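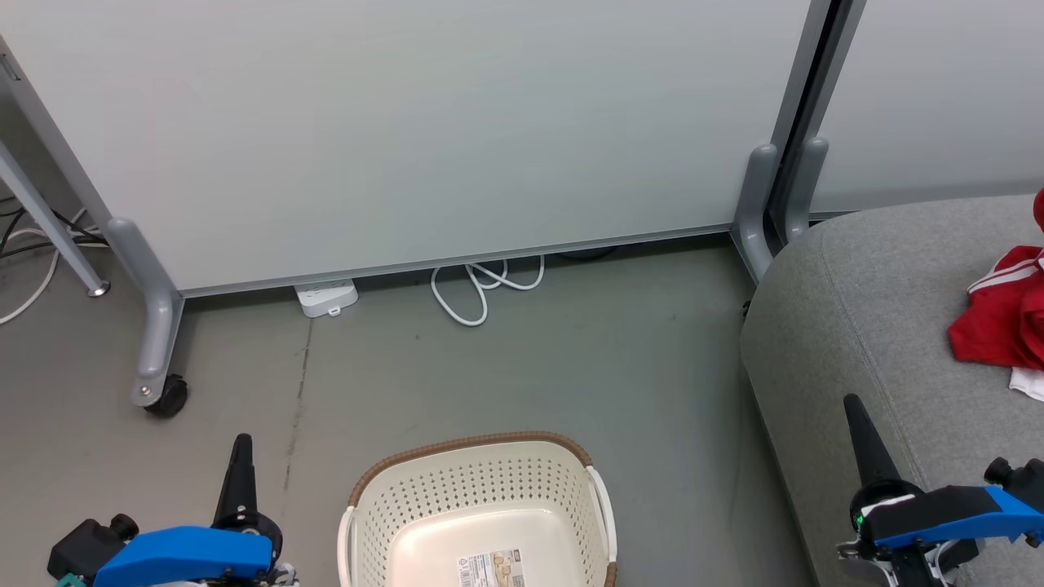

Two-arm teleop: how do I teach "put the garment in the basket" without the arms fighting each other?

Posted by fuchs_on_wheels

Hi all! I'm recording a laundry task by remote control, one leader arm in each hand, and I could use some advice. The basket starts on the floor between the two grippers, empty, and the red garment is off to the right on the gray seat. I want the right arm to grab it and drop it in while the left one steadies a handle. Simple, right? Except my left hand drifts every time I concentrate on my right (it's like patting your head and rubbing your belly) and I keep nudging the basket. I've got 12 runs I'd call clean. Do I keep the sloppy ones? And should I start with the left arm already on the handle?

Erstead

Don't start on the handle! I did that with a bin task and my policy had no clue what to do when the bin was 2 inches over. Record the reach too, every time. Move left first, close on the handle, stop, then go for the cloth. Slow is fine, but don't sit there thinking for ten seconds or it'll learn to sit there as well (ask me how I know).

Also move the basket a bit between runs, and bunch the garment up differently. I'd keep a nudge if you recovered from it and finished the job. Toss the ones where you gave up.

plavville_pat

more data. I have 2,339 episodes of towels and it still misses corners lol

Primaris

I'd try for fifty good ones before worrying about anybody's 1,000. For the drift, rest your left elbow on something solid, it helped me a ton. And I'd get that white cord on the floor tucked back under the panel before you start shifting the basket around.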